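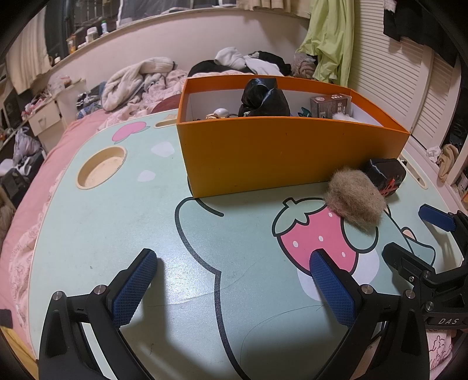
Istham Writers' Circle – Short Fiction, December

The Orange Box

Celeste had until the taxi. Twenty past four, Steinar said, and Steinar's taxis came early.

Bed tray, the green one with the strawberry. Everything on it. The orange box, lid God knows where. Black bag scrunched in it, little brown box from the market, the fluff ball next door looking like something that ought to be fed.

"Take what's yours," Elínborg had said. On the phone, quickly, as if it was a parking ticket.

What was hers though. The fluff ball, yes, off her old keys. The brown box was Ruwan's present, 1,950 in whatever money it was, he'd told her the price. The bag she couldnt remember. She'd lived here over three years and she couldn't remember a bag.

There was a scratch across the tray. Hers. Scissors, the winter they both had flu and ate soup off it, bowl in the middle, mug in the round hole, arguing about Morkitwood and who would ever move there.

Elínborg would. Elínborg had.
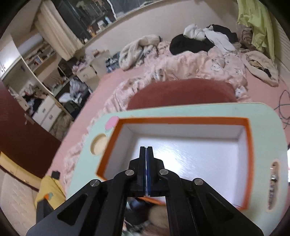 Ten past

Clothes next. All in a heap at the back of the bed, black on white on black. The cream knit. She put her face in it, stupid, put it down agian.

Red cushion stays. Pink blanket stays. Cable, whose? Leave it.

Phone going. Steinar. "He's outside."

"He's early."

"He's always early, Celeste."

She took the knit. Left the tray. Got as far as the stairs, and went back for the tray.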